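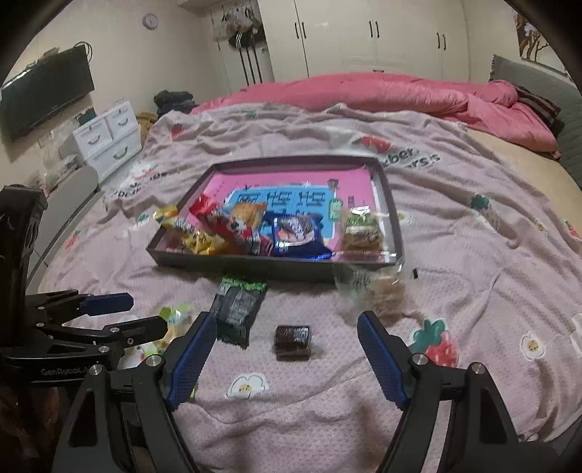 A wrinkled dusty-pink sheet with small cartoon motifs.

I bought my first old baseball photo in Toledo, at a card show in July, and I paid way too much for it. Over 200 dollars for a team picture of the Custley nine, a mill club that folded before my grandfather was born! I had gone in for a catcher's mitt.

Maricica Marinescu had the next table, and she laughed at me (kindly, I think) and then showed me how to read the back of a print. Stamps, pencil notes, glue from some long-gone album – she spends more time on the back than on the faces. My Custley picture had a studio stamp, Menement, and half a name in pencil. She offered me 13 dollars for it on the spot, and I said no, mostly out of pride.

So I went home and started digging. The county library has the town paper on film, and I sat there reading box scores until my eyes crossed, looking for a shortstop whose name began with "Wil." I found two of them. One hit a home run that broke the window of the feed store and had to pay for the glass out of his own pocket, and I badly want him to be my guy, third from the left with his cap pushed back.

Florin Dinu, who writes up the lots for the Etireo auctions, thinks he might be. He has handled 900 team photos by his own tally and says small-town clubs are finally getting some love from bidders. A similar print went for 800 last spring, with every player named. Mine has one half-named shortstop and a crease across the pitcher.

I'm not selling it anyway. It hangs in my hallway, out of the sun, and I've got another roll of film to get through at the library.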